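People keep asking me whether a machine can do the bedroom yet. Short answer: parts of it, slowly, with a person close by. Longer answer in this thread.
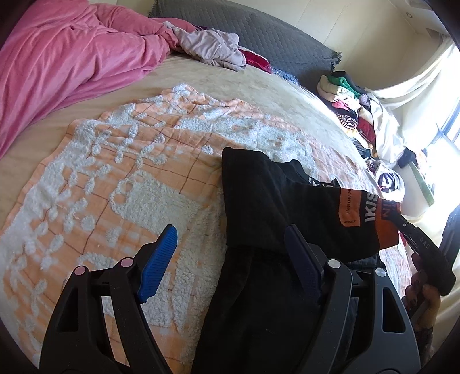
I've been keeping notes on household chores since July. Dishes get most of the attention, floors are mostly solved, and clothes on a bed are where things still go wrong.

The first problem is deciding what counts as one item. A heap of striped, pink, white and green clothes is easy for you to pull apart. For software it's one lumpy surface with a lot of colors in it.

Second problem: what belongs to the bed and what was left on it. A fleece blanket bunched up in a corner stays. A crumpled garment next to it goes. Both are soft and wrinkled. You know which is which because you've made a bed before.

Tufted blankets are worse than flat ones. Raised patterns look like small folds, and a lot of systems try to pinch them. I've watched a test where the arm picked at a chenille flower 34 times before someone stopped it.

Black cloth is its own category. Shadows and creases disappear into it, so the edge you want to grab is hard to find. Kazimiera Nowakowski, who does fabric handling at Kiani, told me they used to leave dark items out of their demos. They put them back in this year and the success rate dropped.

Straps and handles help a little. They give you a place to hold. They also swing, twist and catch on whatever is under them.

Two fingers can do more than I expected. A simple two-jaw grip with ribbed pads will lift a shirt, drag a blanket, or move a pillow by its corner. It won't fold a fitted sheet. I can't fold one either - not well.

What has changed is the amount of practice data. The Follix set I've been reading through has 1,591 clips of people tidying clothes in ordinary rooms. Two years ago most of what I found was one towel on a gray table.

Messy rooms matter more than the clip count, in my opinion. Sheer curtains with the sun behind them, fringed pillows, three kinds of fabric in one pile. If it only works on the gray table I don't call it a chore.

Where I'd put it today: moving clothes from bed to basket, close. Sorting by type, sometimes. Folding, slow but real for T-shirts and towels. Making the bed afterward, no.

Osvaldo Melis asked about shop floors. Folding tables in clothing stores are easier in one way, as the stock is all the same shape and size. The returns bin is as hard as any bed.

I'll post the folding times next, T-shirts first. If you have numbers for jeans, send them - mine cover 4 pairs.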